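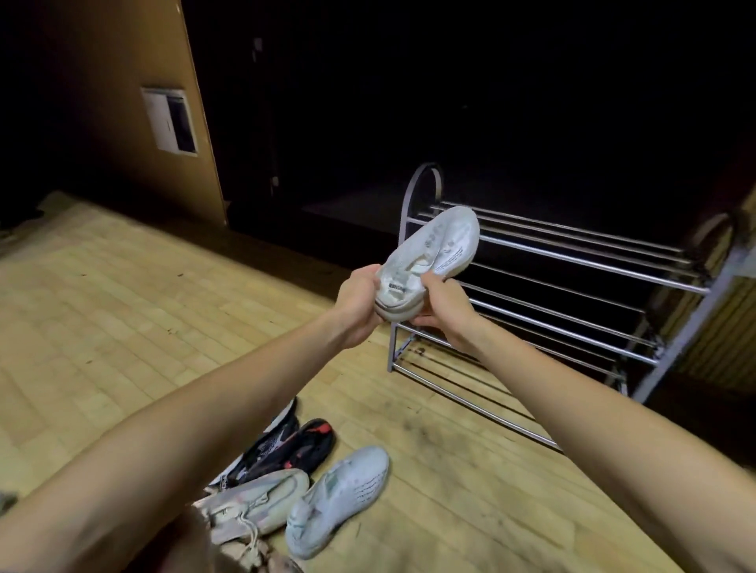 I've been comparing two grippers for a shoe tidying setup and I'm stuck on which one to keep. The job is to take shoes off the floor and put them on a tube rack, toes and heels wherever they need to be so they stay put. Arm is the same in both cases, a Gurkard with the stock wrist. Gripper A is the Ronow parallel jaw, 40 mm of usable opening with my pads on. Gripper B is a soft three-finger one I put together in January. A person doing this puts one hand around the heel collar and the other under the midsole near the toe, and I only have one arm, so whatever I buy has to do both jobs with one grasp. The parallel jaw pinches the collar fine but the toe swings down. The soft one holds the whole shoe but blocks the wrist camera. Which would you spend time on?
- rstoica

Reply from tubebender
Parallel jaw, no question. Pinch the heel counter where it's stiff and let the toe hang. You know where the toe is going to be because gravity puts it there every time. With soft fingers the shoe ends up at a different angle on every pick and then you need a second camera just to find out how you're holding it.

Reply from Maricica Filip
I disagree with tubebender. That works on a leather shoe. On a knit sneaker the collar folds and you end up holding a handful of fabric. I ran a jaw like that at our shop in Zindonville and it was fine on dress shoes and bad on everything with a stretchy upper. How long are the pads?

Reply from rstoica
Long enough to get past the collar foam, but not down to the sole. Most of my shoes are knit. And "the toe hangs" is OK for picking but not for placing. The rack is plain round tubes with gaps between them. If I come in toe down, the toe goes between two tubes and the arm faults on force. I can move the approach but then it hits the tier above.

Reply from tubebender
Then don't lay them flat. Lean them.

Reply from rstoica
Leaning is what I'm trying to copy now. This is the pose I want, toe up, tipped back against the rails.
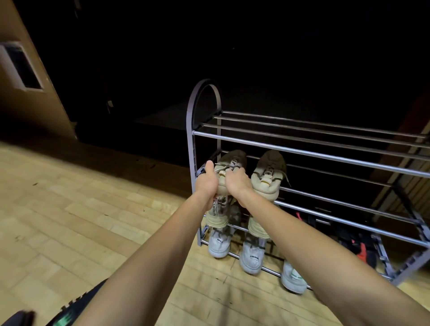

Target pose for the beige pair, both hands on the first shoe.

With the jaw I can get there if I grab over the laces near the toe and come in from the front. The problem is the camera. The depth unit is mounted over the wrist and on shiny tubes it gives me holes and double edges. I get the rail position wrong and the shoe stops short, then falls forward when I open.

Reply from Maricica Filip
That's a controller problem as much as a camera problem. Don't place to a position. Move until contact, then let go. Which controller are you on?

Reply from rstoica
Ghiță, the older firmware. It has guarded moves but the force threshold is coarse and the soft gripper squashes before it trips. With the jaw it trips right away.

Reply from Maricica Filip
OK, so that's one point for the jaw and I'll admit it. I would still put longer, softer pads on it. Silicone over thin spring steel worked for us. You want something that bends around the upper a little but doesn't give when you push forward.

Reply from quietservo
Two things. First, black shoes. Put a dark pair on the bottom tier in low light and see if your depth camera finds them at all. Mine doesn't. Second, the tubes are the easy part if you stop trying to see them. The rack doesn't move. Touch off on the end frame and one rail with the gripper closed, save it, and use the camera only for the shoes.

Reply from rstoica
The rack does get bumped. It isn't bolted to anything. But I could touch off at the start of each run, that's cheap enough. You're right about black shoes. The black and red pair comes back as a few patches of red with nothing in between. I was going to add a light.

Reply from tubebender
Add the light before you change anything else. You're comparing grippers with a camera that can't see half the shoes, so you don't know which failures belong to the gripper.

Reply from quietservo
Agree with that. Diffuse it though, a bare LED on chrome will make the double edges worse.

Reply from rstoica
Fair. Plan for now is a diffused light next to the arm, touch off on the rack at startup, longer pads on the Ronow, guarded move for the last bit. The soft gripper goes on the shelf for the moment. I still think it's better for picking out of a pile where the shoes overlap, the jaw keeps catching the neighbor's laces.

Reply from Maricica Filip
Laces are going to get you with either one. Tuck them in by hand for the test or you'll be measuring laces. What cycle count is your soft one at? Ours split at the finger root a bit after 2000.

Reply from rstoica
Nowhere near that. I'll look at the roots tonight.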